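The Folded Stack
Monday, November 2, 2020 | By the Granus Household Desk
3 min read | 65 shares | 274 comments

The folded stack is a pile of clean clothes, most often trousers, placed on a made bed between the laundry and the closet. It is meant to be temporary. Household manuals class it as a stage of tidying, although in many homes it has the standing of furniture.

Jeans are the usual material. Denim holds a crease, stacks flat and weighs enough to stay put, which sweaters do not. The common method is to lay one leg over the other, then fold in halves or thirds from the hem. Whether the back pockets should face up is disputed by people with time for it.

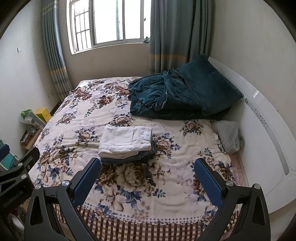

White jeans over darker denim on a floral quilt, with a teal blanket toward the head of the bed.

Order within the stack is loosely governed. The Alexiou method, set out in a 500-page guide to linen care, puts pale garments on top so that dark dye has less chance to rub off under weight. A rival school at Skurville stacks by date of last wearing and has few followers. The Briltument catalog sold a folding board for the purpose until April, when it was quietly moved to the gift section.

See also: Chair, clothes on.

12 comments hidden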